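Purnbridge 스마트 도어록 설치·설정 안내
4장. 등록, 비상키, 잠김 사고 대응

2024년 2월 19일
글: 설치지원팀

3장까지 끝났다고 보고 씁니다. 본체 고정, 걸쇠 맞춤, 건전지 삽입까지. 걸쇠가 뻑뻑하면 3장으로 돌아가세요. 그 상태로 등록하면 나중에 두 번 일합니다.

주의: 이 장 작업은 전부 문을 연 채로. 문 닫고 시험하는 건 4.5에서만. 현장 출동 상당수가 등록 도중에 문 닫혀서 생깁니다.

4.1 준비물

- 실내측 커버용 십자 드라이버
- 동봉된 비상 열쇠 2개. 하나는 작업하는 사람 주머니에, 하나는 집 밖 믿을 만한 곳에
- 제품 카드(관리번호 적힌 것)
- 새 알칼라인 건전지. 충전지 쓰지 마세요. 전압이 낮아서 저전압 경고가 계속 뜹니다

4.2 관리자 번호 등록

1. 실내측 커버를 위로 밀어서 뺍니다. 안 빠지면 아래 나사를 반 바퀴만 더 풀기.
2. 등록 버튼을 짧게 한 번. 길게 누르면 초기화로 넘어갑니다. 짧게.
3. 바깥 숫자판에 불이 들어오면 초기 번호 1361 입력, 별표.
4. 새 관리자 번호 입력. 여섯 자리 이상.
5. 별표. 같은 번호 한 번 더. 별표.
6. 긴 신호음이 한 번 나면 완료. 짧게 여러 번 울리면 실패. 3번부터 다시.

참고: 초기 번호는 모든 제품이 같습니다. 안 바꾸고 쓰는 집이 아직 있어요. 설치 당일에 꼭 바꾸세요. 업체가 설치해 줬어도 번호는 업체가 나간 다음 본인이 직접.

주의: 생일, 차 번호, 현관 호수는 쓰지 마세요.

4.3 가족 번호와 카드키

1. 관리자 번호 입력, 우물 정자.
2. 메뉴 2번 선택.
3. 번호를 추가할 때는 번호 입력 후 별표. 카드를 추가할 때는 숫자판 한가운데에 카드를 대고 신호음이 날 때까지 그대로.
4. 다음 사람이 있으면 3번 반복. 없으면 우물 정자로 종료.

카드가 안 읽히면 지갑에서 꺼내서 단독으로. 교통카드랑 겹쳐 있으면 거의 안 됩니다. 케이스에 금속판 들어간 휴대폰도 마찬가지.

Barix 카드키는 등록되고, Pradard 구형 카드는 안 됩니다. 구형인지 모르겠으면 카드 뒷면에 모델 표시가 있는지 보세요. 표시 없으면 구형입니다.

잃어버린 카드는 한 장만 골라서 못 지웁니다. 전체 삭제 후 남은 카드를 재등록. 불편한 거 압니다. 다음 펌웨어에서 바뀔 예정, 3월 배포 목표.

4.4 비상 열쇠

비상 열쇠 구멍은 손잡이 아래 작은 덮개 안에 있습니다. 덮개는 손톱으로 아래쪽을 눌러서 엽니다. 송곳이나 칼 쓰지 마세요, 덮개 깨집니다.

1. 열쇠를 끝까지 넣습니다. 걸리는 느낌이 두 번 나야 끝.
2. 시계 방향으로 돌립니다. 왼쪽 열림 문은 반대 방향.
3. 돌린 상태로 손잡이를 내립니다.
4. 열린 뒤에는 원위치로 돌려서 열쇠를 뺍니다. 비스듬히 잡아 빼면 안 됩니다.

경고: 비상 열쇠를 집 안 서랍에 두면 아무 소용이 없습니다. 화분 밑, 우편함 안, 소화전함도 안 됩니다. 제일 먼저 뒤지는 데예요. 가족이나 가까운 이웃에게 맡기세요.

열쇠 복제는 제품 카드를 들고 등록 대리점에서. 동네 복사집에서 깎은 열쇠는 들어가긴 해도 안에서 부러지는 일이 있습니다. 부러진 열쇠 제거는 무상 수리 대상 아님.

4.5 닫힘 시험

여기서 처음으로 문을 닫습니다. 반드시 두 사람. 한 사람은 안, 한 사람은 밖. 밖에 있는 사람이 비상 열쇠를 들고 있을 것.

1. 문을 천천히 닫고 자동 잠김을 기다립니다.
2. 밖에서 관리자 번호로 열기.
3. 다시 닫고 카드로 열기.
4. 다시 닫고 비상 열쇠로 열기.
5. 다시 닫고 안에서 손잡이만으로 열기. 이게 안 되면 사용 중지. 화재 때 못 나갑니다. 바로 연락 주세요.

중간에 하나라도 실패하면 문 열어 놓고 4.2부터 확인. 억지로 여러 번 시도하지 마세요. 틀린 번호가 연속되면 숫자판이 잠시 먹통이 되는데 고장 아닙니다. 기다리면 풀립니다.

자동 잠김 시간은 메뉴에서 바꿀 수 있고 단위는 밀리초입니다. 출고값 3000. 택배나 짐이 많은 집은 4000으로. 더 길게도 되지만 문이 안 잠긴 채로 자리를 뜨게 되니 권하지 않아요.

4.6 밖에서 잠겼을 때

순서대로 하세요. 급해도 순서대로.

1. 숫자판을 손바닥 전체로 덮었다가 뗍니다. 불이 들어오면 번호 입력.
2. 불이 안 들어오면 방전. 편의점에서 9볼트 사각 건전지를 사서 숫자판 아래 단자 두 개에 대고, 댄 채로 번호를 누릅니다. 극성은 상관 없음.
3. 그래도 안 되면 맡겨 둔 비상 열쇠.
4. 열쇠도 없으면 출동 요청. 제품명, 문 종류(철문, 목문, 유리문), 안에 사람이나 켜 둔 불이 있는지 먼저 말해 주세요.

안에 아이만 있거나 가스불이 켜져 있으면 출동 요청보다 119가 먼저입니다.

출동 기사는 문 열기 전에 신분증과 거주 확인을 합니다. 신분증이 집 안에 있으면 연 다음 바로 보여 주셔도 됩니다. 확인을 거부하시면 작업 안 합니다. 확인도 없이 뚫자고 하는 업체는 돌려보내세요. 드릴 작업은 마지막 수단이고, 금액을 듣고 동의하신 뒤에만 진행합니다.

주의: 문틈에 카드나 철사 넣지 마세요. 걸쇠 센서가 휘면 본체를 통째로 갈아야 됩니다.

4.7 건전지 교체

저전압 멜로디가 나오면 그 주 안에 교체. 네 개를 한꺼번에. 새것과 헌것을 섞으면 누액 생깁니다. 건전지를 빼도 등록한 번호는 안 지워져요. 교체할 때도 문은 열어 두고.

Shao 보조 잠금장치를 같이 쓰는 집은 보조 쪽도 같은 날 갈아 주세요. 따로따로 방전되면 본체가 멀쩡해도 못 들어갑니다. 보조 잠금장치 설정은 5장에 있슴니다.

최종 수정: 설치지원팀, 4.3 카드 호환 내용 보완
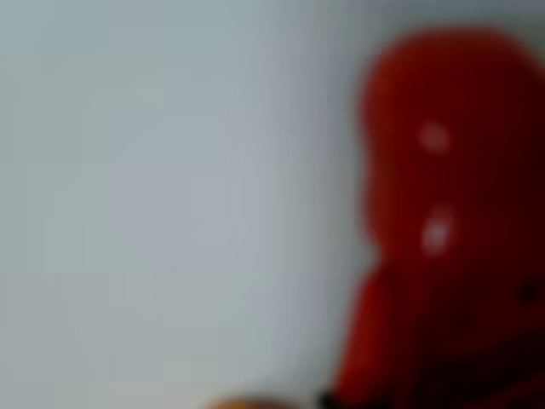 4.7에 빠진 것 하나. 장기간 집을 비울 때는 건전지를 빼지 말고 새것으로 갈아 놓고 나가세요. 빼 두면 돌아와서 9볼트부터 찾게 됩니다. 비상 열쇠 맡긴 집에도 언제 돌아오는지 미리 말해 두시고요.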